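The Orange Cloth

by Delyth Gronow

Part One

When my aunt moved from Prisov to Pakotthorpe she brought with her one suitcase, a radio and the tablecloth with the small orange fruits. She said that the fruits were from a tree which grew behind her school. I have looked for this tree in books and I did not find it, but I never told her so.

The cloth was for guests only. In January, when the wind came under the door of the flat and we had no guests, it stayed folded in the drawer with the candles. I was allowed to touch it if my hands were clean.

Nicholas was her grandson. He was nineteen when he went away to study, and for two years he wrote to her on postcards, always with very few words. "I am well. It is warm. I drink too much tea." She kept the cards behind the clock. When he wrote that he was coming home for one evening, she telephoned me at my work, and my aunt never telephoned anybody at their work.

"What do young people drink?" she asked.

I said that I did not know any more. I said water, probably.

She went to Luvlow, the shop near the station, where the shelves at the back are full of things from far away. She could not read most of the labels, so she chose by the colours. She carried everything home on the bus, and the bag cut a red line in her hand. Then she opened the drawer and took out the cloth.

I came at six o'clock. She had put out no plates yet and no bread, only the drinks.

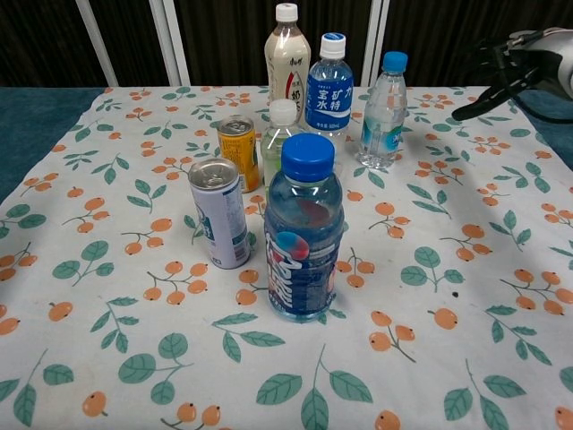
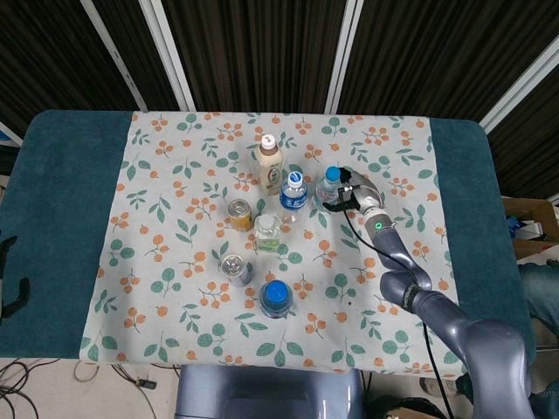
Part Two

"It is too much," she said. "He will think I have opened a shop."

"He will think you are glad," I said.

She moved the milk tea a little, then put it back where it was. She asked me if the letters on it were polite. I told her that the big one meant milk - I knew this from a girl in my office - and she nodded as if I had given her good news about a relative.

We waited. I cut the bread and she told me to cut it thinner. At seven she combed her hair again. At half past seven there were steps on the stairs, but they went on to the floor above, and she smoothed a part of the cloth that was smooth already.

Nicholas came at eight with his coat open. He was taller, or maybe the room had become smaller. He kissed her on both cheeks and then he saw the table, and he stopped with one arm still in his sleeve.

"Babka," he said. "Where did you find this one?"

He meant the milk tea. He told us that there was a machine which sold it outside the room where he studied, and that he drank one every night before his examinations. He wanted to say more, I think, but his voice was not good, so he looked for a glass.

"Not before you eat," said my aunt.

She went to the kitchen for the soup, and she stayed there rather long. Nicholas sat down. With one finger he touched an orange fruit on the cloth, the way I used to do.

"Are my hands clean enough?" he asked me.

I said that he had better wash them.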